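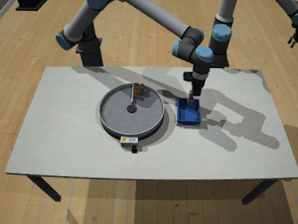
*Turntable and bin, Makside two-arm setup, in simulation.*

Jumon is our project on teaching two-arm tasks by remote control. An operator moves a pair of hand controllers and the simulated arms follow. Each session is 30 minutes, and the recordings go to Ganum for training. The target for this task is 200 demonstrations from 2 operators.

## One arm in the bin

The fingers point straight down into the blue bin beside the round tray. Operators are told to come in from above and slow down before the walls. The other arm stays under control the whole time, even when it has nothing to do.
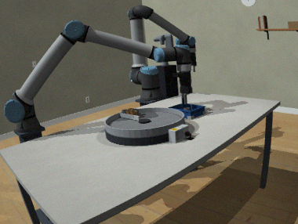
## Keeping the arms apart

One forearm passes in front of the other arm from this side, with the second gripper held higher. New operators practice this spacing for 16 runs before we keep any of their data. Most trouble comes from the elbows, because operators tend to watch the fingertips.

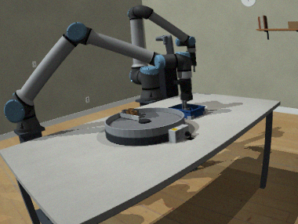 ## Other galleries

- Nørgaard drawer task
- Controller setup and calibration
- Single-arm sessions, December

Page updated April 4, 2020.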